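4. Households and their small appliances: the Wuklow survey

4.1 Background

Most published work on how long household appliances last starts from sales figures or from what arrives at recycling yards. Both sources miss the years in between, when a kettle or a toaster sits on a worktop, half working, and someone decides each morning whether it will do for another day. The survey reported in this section was designed to cover those years. It was carried out in Wuklow, a town with one repair shop, one municipal yard and a housing stock made up largely of flats built to four or five standard plans.

We sent the questionnaire to 400 households in March. Each household was asked to list every small appliance kept in the kitchen, whether it was used or not, and to give for each one the year it was acquired, how it was acquired, and its present condition. The completed lists came to 2,922 entries. An entry could be a single object or a set sold together, such as a hand mixer with its beaters and stand.

4.2 What counts as working

The most difficult part of the coding was condition. The questionnaire offered three answers: works, works partly, does not work. In the pilot these had seemed clear enough. In the main survey respondents wrote in the margins, and the margins showed that the middle answer was being used for very different things. One person marked a toaster as partly working when one slot no longer heated. Another used the same answer for a toaster in perfect order whose crumb tray had been lost. A third used it for a coffee machine which worked well but which the family had stopped using after a smaller one was given to them.

We therefore recoded all entries in the middle group by hand. Faults that prevented the main task of the appliance were kept apart from faults that made it awkward, and both were kept apart from disuse. Where the margin note was missing or could not be read, the entry was left as "unclear" and taken out of the tables on repair, though it stays in the tables on age.

4.3 Place and use

Where an appliance is kept turned out to matter more than we had expected when planning the survey. Objects that stood on the worktop were used far more often than objects of the same kind kept in a cupboard, and their owners were also quicker to report faults in them. This is partly a matter of selection, as people leave out the things they use. But several respondents described the effect working the other way round. A blender moved to a high shelf to make room for a new microwave oven was not used again, and its owner could no longer say whether it worked.

The standard flats in Wuklow have short worktops, usually with a tall cabinet at one end and the cooker at the other. Anything new pushes something old out of reach. Respondents in the flats on the Gurard estate, where the kitchens are the narrowest, reported the largest share of appliances kept outside the kitchen altogether -- in hall cupboards, cellars and in one case under a bed.

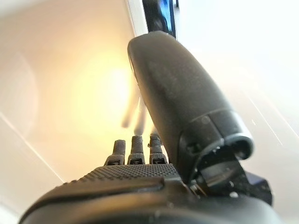

Přemysl Šindelář

The age of an appliance was a weaker guide to disuse than its size. Old kettles stayed in service until they failed. Large machines with several attachments were often put away within the first year, and of those put away few came back. Bread makers were the clearest case. Owners spoke well of them, could say where they had bought them and what they had first baked, and did not intend to get rid of them.

4.4 Repair

Repair was reported for only a small share of entries. In 27 cases the repair had been paid for, and nearly all of these went to the shop in Halás Street, which takes in coffee machines, irons and vacuum cleaners but turns away most kettles. The remaining repairs were done at home or by a relative. They were mostly simple: a plug replaced, a hinge glued, a seal cut from a sheet of rubber. Respondents who had done one such repair were more likely to report another.

The reasons given for not repairing were less varied than we had hoped. Price came first, followed by the difficulty of finding out what a repair would cost. Few respondents had asked. Those who had asked were often told that the shop would need to open the appliance before it could give a figure, and that opening it would be charged for. Several went home at that point with the appliance still in the bag.

Spare parts were mentioned mainly by owners of Bremberg food processors. The bowl lid on the older models has a catch that wears down, after which the motor will not start. The lid can be bought separately, but under a different part number from the one printed in the manual, and some owners had ordered the wrong one before giving up. One had filed down the wrong lid until it fitted and was pleased with the result.

4.5 Limits of the survey

The lists were filled in by one person in each household, usually the one who cooks most often. Appliances belonging mainly to someone else may be missing. We visited 3 households to compare the lists with what was kept in the kitchen, and in each of them found at least one object that had been left off, always from the back of a cupboard. The figures for disuse given in Section 5 should for that reason be read as low estimates. The years of acquisition are also less exact for gifts than for purchases, and the two are tabulated separately.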